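Kohei Hosoda
@koheihosoda
Tuesday, January 21, 2020

Spent my day off sorting out the staff lockers at work. Going to put the notes here so I don't have to explain it six separate times.

Background for anyone outside Moltholm: we moved into the Falton building in September and the lockers came with it. Light grey metal, individual compartments, a key lock on each door. Solid enough. The keys were handed over in a biscuit tin with no tags.

So step one was matching keys to doors. I tried every key in every lock, top row first, then the row underneath. When one fitted I left it in the lock and moved on. Slow, but you can't get muddled that way.

Some of the key numbers mean nothing. The one stamped 326 opens a door with no number on it at all. The one stamped 141 opens the door beside it. I've stopped looking for a pattern. They're all getting new tags.

If a key goes in and won't turn, don't force it. Take it out, give the lock a small puff of graphite, try again. Don't use cooking oil. Somebody did at the Dumton site and the whole row gummed up by winter.
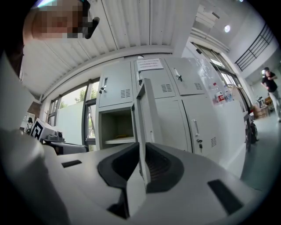

Step two is the cleaning. Leave the doors open one at a time, not all at once, or you'll walk into them. Warm water, a bit of dish soap, a cloth that's been wrung out properly. Back of the compartment first, then the shelf, then the inside of the door.

The vents on the doors hold more dust than you'd expect. An old paintbrush gets into the slits. Vacuum hose held underneath while you brush, otherwise it all goes on the floor and you do that twice.

Anything I find on a shelf goes into a bag with the locker position written on it. Bags will be at the front desk until Friday. After that it's the op shop or the bin, depending.

Please don't take down the notice taped up over the doors. I know the tape is ugly. People read it, and the last time it came down we had two weeks of questions. If you want it neater, bring me a frame and I'll put it in.

The white cabinet next to the lockers isn't a locker. If you put a drink down on top of it while you get changed, take it with you when you leave.

Had a reply asking whether we should replace the lot. I did get a price. Pacheco quoted $62 a door for new locks, fitted, and that's without touching the doors themselves. The old locks work. I'd sooner spend the money on a bench so people can sit down to do up their boots.

Hooks: no, you can't drill into the doors. Magnetic ones hold a jacket fine. They won't hold a wet coat and a bag together, so use two and spread the weight.

How to get a key. See me before your shift, sign the sheet, take the key. One each. The spare stays in the office. If you lose yours, tell me the same day and I won't make a fuss about it.

If you've already been using a locker without a key, that's fine, you can keep it. Just tell me which row and how far along so I can put your name against it.

Still to do: the bottom hinges, which squeak, and one latch that needs a firm push to catch. I'll do both on Thursday after close.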